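Wamis Tabletops
README for the clearing, wiping and setting notes, second release

Hello, and thank you for downloading this. Wamis is a small collection of notes and pictures about tabletops – the ordinary kind that people eat at, sort the mail on, and cover with things they mean to put away later. It started as a list of wood finishes for a project we called Telico and grew from there, mostly because we kept finding that the finish was the least interesting thing about a table once anybody started using it.

What's inside

The main folder holds 309 entries. Each one is a short text file with the name of the finish, a few words on the grain, and a paragraph on whatever was being done at the table: laying places for supper, gathering up crumbs, stacking plates, folding napkins, moving a fruit bowl so that someone could do homework. Some paragraphs are long, some are a line and a half. Pictures go with many of the entries but not all, and the file called index.txt says which ones have them.

There are 9 finish groups, going from very pale to nearly black. The names are our own everyday ones (honey, toast, driftwood, walnut-ish and so on) and shouldn't be taken as a maker's colors. Driftwood gave us the most trouble. It covers the browns with some gray in them, and those change so much between morning and evening that two people writing up the same table would often put it in different groups. When that happened we kept both names, separated by a slash.

About the grain notes

We ask for grain in plain words. If you see tall pointed arches sitting one inside another, write "cathedral." If the lines run long and more or less together, write "straight" or "wavy," whichever feels closer. Please also say which way the arches open, as you'd see it from where the picture was taken, and please don't worry about being wrong!
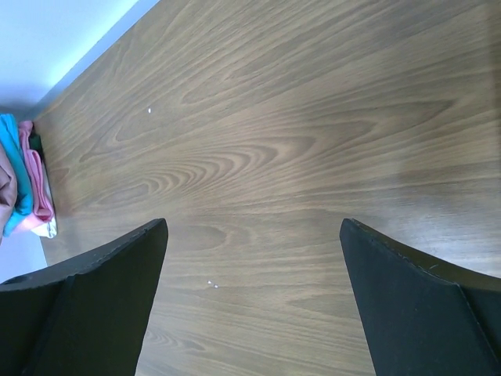

Solid wood, veneer and laminate are hard to tell apart without looking at an edge, so the "build" field may be left as "unsure," and in this release it very often is. An unsure is far more useful to us than a guess. The older Celtetti entries had a lot of guesses in them, and we spent most of November taking those back out again.

Clearing and wiping

The wiping notes follow the Halliday sheet, a single page we wrote early on and still like. Clear everything first, including the things that live on the table all year. Wipe along the grain with a soft damp cloth, then go over it again with a dry one. Where the figure swirls, follow the longest lines you can find and leave it at that. Salt shakers and candle holders go back last.

Known problems

Entries in the toast group use "mat" and "placemat" for the same thing. A few of the longer paragraphs drift off the table altogether and end up describing the meal, and we've left those in because they're nice to read. The 30 entries in the folder named spare haven't been checked for spelling.

Changes in version 2

Added the slash names for driftwood. Added the direction field for cathedral grain. Moved the polish and wax notes into their own file, wax.txt, which is still rather thin, and we'd be very glad of additions to it, particularly from anyone with an old kitchen table that has been waxed for years.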